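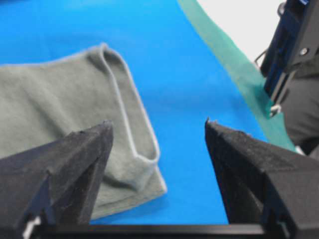

Photo: Rosemarie Reuter

Has anyone figured out the right order to watch Grurkholm?

Asked by Pallavi Dhillon in TV & Streaming > Drama

Hi all! My sister has been on my back about Grurkholm since January and I finally gave in, and now I'm stuck before I've even started. When I look it up on Jikosley there are three separate listings. One is just called Grurkholm and has two seasons. One is Grurkholm: The Ferry Year, which looks like a movie? And then there's a third called Grurkholm (Extended) where the episodes are all about 20 minutes longer and there are fewer of them.

I asked my sister and she said "just watch it," but she saw it on regular TV when it first aired, so she doesn't have this problem. I also tried reading an episode guide and got the name of the person who drowns in the first paragraph, so thanks for that, episode guide.

Three things I'd like to know. Where does The Ferry Year go? Is the Extended one worth it or is it padding? And is the actor who plays the harbor doctor the same guy from Dosura? I've seen Dosura twice (the original, with the accordion theme) and my husband swears it's him, but the beard is throwing me off.

Please no spoilers past the drowning, I already have that one, sadly.

3 answers

Bimla Mathur
Okay, I've watched this show way too many times so let me save you some grief.

Start with the plain listing, season one, all of it. Then stop. The Ferry Year goes between the seasons, even though Jikosley puts it last because it was added to the site later. It's a 90-minute special and it was made after season two, but the story happens in the gap. If you skip it you'll get to the second season and wonder why the mother and the ferry captain aren't speaking, and why there's suddenly a dog. I did skip it the first time and spent two whole episodes thinking I'd dozed off.

Some people will tell you to watch in the order it was made. I get the argument – the last scene of the special does land harder if you've seen the finale – but for a first time through I'd go with story order. You can always go back.

As for Extended, it's season one only, recut. There's a lot more of the cannery strike and a subplot with the schoolteacher that I really liked. But they moved the church scene from the end of one episode to the middle of another, and it kills the tension. I'd call it a second-viewing thing. One warning: the subtitles on the Extended version run a beat ahead of the dialogue on my TV, so you read the punchline before the person says it. On my tablet they're fine. No idea why.

And yes, the doctor is Pandey from Dosura! Well, the actor who played Pandey, the tax inspector with the bad knee. He shaved his head for that one and grew the beard for this one, so your husband has a good eye. He only turns up in the third episode, so hang in there.

Marked as helpful by the asker

Tobias Strickland
Didn't finish it. Too much fog. The Ferry Year is decent on its own if you just want to see whether you like the look of the thing.

Pankaj Maurya
Agree with Bimla on the order, but I want to stick up for the Extended cut. I watched that one first and never noticed anything wrong with the church scene (I had nothing to compare it to, I guess). The schoolteacher stuff makes her choice in season two make a lot more sense. In the short version she's basically a lady who carries books around.

If you do go that way, watch out for autoplay. When Extended ends, Jikosley sends you straight to episode one of the regular version, and I sat through 10 minutes of it thinking it was a very bold flashback.

Also turn off the dubbed audio. It's on by default for me every single time, and the kid who plays Anton sounds 40.

Comment from Pallavi Dhillon
Thank you Bimla and Pankaj!! Going with plain season one, then the ferry one, then season two. My husband is being unbearable about the beard. Is the dog okay, though? You can spoil that part.

Comment from Bimla Mathur
The dog is fine the whole way through.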